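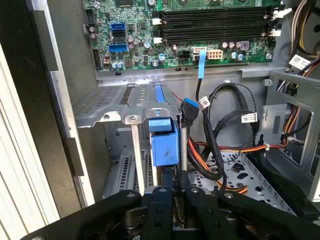 How to clean the dust out of an old desktop computer

I wrote this page first for my cousins, who always call me when their computer makes noise. Then other people asked for it also, so I put it on the site. It is for a normal tower computer that stands on the floor and has become loud or slow in summer. A laptop is a different work and I do not cover it.

What you need

A Phillips screwdriver of medium size
A can of compressed air, or a small electric blower
A soft paint brush, clean and dry, not used before
Cotton buds
A saucer for the screws
Good light

Reserve one hour. The second time you will need less.

Step 1. Switch off and disconnect

Shut down from the menu and wait until the fans stop. Pull the power cable out of the wall, then press the start button for a few seconds. Take a photo of the back with your telephone before you remove the other cables. I have forgotten this once and the speakers were silent for two days.

Step 2. Open the side

On most towers it is the left side when you look at the front. There are two screws at the back, sometimes with big heads that you can turn by hand. Slide the panel backwards and lift it away. If it does not move, look for a third screw, do not use force.

Touch the bare metal of the case before you touch any part inside, and again every time you come back from walking on a carpet.

Step 3. Remove the big dust

Lay the tower on its side. With the brush, loosen the dust on the fan blades and on the grille. Hold each fan still with one finger while you blow, otherwise it spins too fast and the bearing can suffer. Keep the can upright and use short pushes of air.

The processor cooler is usually the worst place. Between the fan and the metal fins the dust becomes like felt, and you may have to pull it out with tweezers.

Step 4. The power supply

Blow from the outside through its grille. Never open it.

Step 5. Check the cables

Data cables for the disks can become a little loose while you brush near them. Press each plug gently at both ends. Move nothing to another socket if you have no reason.

Step 6. Close and test

Put the panel back, connect everything as in your photo, and start. My own machine had fans at 2,000 turns per minute before cleaning and 1,085 after, with the same programs open.

How often? I do it every October, when the windows stay closed again. With a cat or a smoker in the house, do it in spring too.

Anayeli Villaseñor
Last changed 5 Aug 2023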